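Ticket: Left hand gripper, jaws closing unevenly
Site: Sernodville
Equipment: Ivetti hand-held gripper pair, left unit
Opened by: Nour Bataineh
Status: Open, monitoring

Nour Bataineh wrote:

Hello again, and thank you for getting back to me so quickly last time about the charging cable (it was the cable, you were right, I owe you a coffee if you ever come out to Sernodville).

Now I have a different one for you. The left gripper of our pair has started closing crooked. When I squeeze the trigger, the finger on the left side moves right away, and the finger on the right side sits there for a moment and then hurries to catch up. With a tray or a box you would never know. With anything thin, a spoon handle or a chopstick, the first pad pushes the thing sideways before the second one arrives, and I end up chasing it along the bottom of the tray like a kid with the last pea.

The right unit is fine. Same pads, same amount of use, as far as I can tell from our sheet.

What I had already done before writing:

Restarted the unit and let it go through its startup. Light came up green, no error.
Ran the open/close calibration from the menu. It passed the first time and the second time, and the lag was there after both.
Wiped the pads with a damp cloth and let them dry. Better grip, same lag.
Charged it overnight, in case it was just tired. Same.

Is this a motor thing or a linkage thing? I would love for it to be a linkage thing.

Chidiac, Gilside Service Desk wrote:

Hi Nour, good to hear the cable is sorted. My money is on the linkage too. Both fingers on that unit run off one drive, so a tired motor would slow them down together. One finger waiting for the other usually means a stiff pivot or some play in a joint.

Could you do this for me with the power off and the battery out:

Open the jaws by hand, all the way, and let go. Note whether they stay put or creep.
Hold one finger still at the tip and wiggle the other. Do the same the other way around. Tell me which side feels looser.
Look at the pivot pins on both arms. I'm after lint, hair, dried food, anything like that packed in around the pin heads.
Check that the pad screws aren't touching the arm when the jaws are wide open.

Please don't oil anything yet!

Nour Bataineh wrote:

I did your list on my lunch break, with a sandwich in the other room where it couldn't get into the joints.

Jaws stay where I leave them. No creep.

The right finger is the looser one, which surprised me, I was expecting it to be the stiff one. There is a little click when I rock it, so small that I feel it more than hear it. The left finger has no click at all. I went and did the same test on the other gripper to be fair to everybody, and neither of its fingers clicks.

Pins: a bit of gray fluff around the upper ones on the right arm. I got it out with a wooden toothpick and a dry paintbrush. Some of it had wound itself around the pin like thread on a bobbin, and I had to go slowly. The left arm was clean apart from ordinary dust.

Pad screws clear the arm on both sides.

Put the battery back, tried it on spoons. The delay is shorter, I would say half of what it was, but I can still see it. I haven't oiled anything, I want that on the record.

Chidiac, Gilside Service Desk wrote:

It's on the record, and appreciated.

The click is the part I care about. The trigger has to take up that slack before the finger starts to move, and that would look just like what you're describing. The fluff was probably adding drag on top. I'm sending you a pivot kit for that unit: 5 pins with clips, and a sachet of dry lubricant. You may not need all of them. Start with the upper pins on the right arm and leave the others alone if they feel tight.

A few notes before you begin. Work over a tray or a towel, the clips like to jump. Take out one pin at a time and put the new one in before moving on, or the linkage will fold up on you and you'll spend the afternoon working out which way around it goes (ask me how I know). The clips seat with a push from a flat plastic tool. If you need pliers, the pin isn't all the way through.

After that, run the calibration again from fully open. The old one was learned with the slack in it.

Nour Bataineh wrote:

Kit arrived Saturday morning, and I got to it the same day, with the radio on and the door shut.

I changed both upper pins on the right arm. The old outer one had a visible flat spot worn into it - I've kept it in an envelope in case you want it back. The inner one looked all right, but since I was there it got changed too. One clip did jump, straight into the towel, so thank you for the towel.

A small amount of the dry lubricant on each, worked in by opening and closing the jaws by hand, and the extra wiped off so it wouldn't travel to the pads. No click now when I rock the finger.

Calibration: failed once, and that was my fault, I had my thumb resting on the trigger. Passed on the next try.

Then I did a proper trial. I ran 35 pick-ups out of the metal tray, mixing spoons and chopsticks, laying some crosswise over others so that it had to work a bit. Dropped 3, all of them chopsticks that I had grabbed too close to the tip, and I drop those with the right unit too. Both fingers now look to me as if they arrive together. I'd like to keep the ticket open through the coming week, if that's all right with you, and use both units at the table as we normally do, with the tablecloth on. I do wonder about the tablecloth as a source of fluff, by the way, so I'm going to brush the joints at the end of each day and write down what comes out.
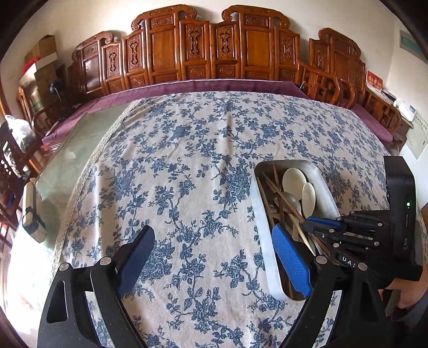

Two smaller questions while I have you. Is there a number of hours after which you'd change these pins anyway, before they start clicking? I'd rather do it on a quiet day than in the middle of things. And could you put a spare bag of clips in with our next order - 11 or so would keep us going for a good long while, the way I lose them.

I'll write again at the end of the week with the brushing notes, and sooner if the click comes back.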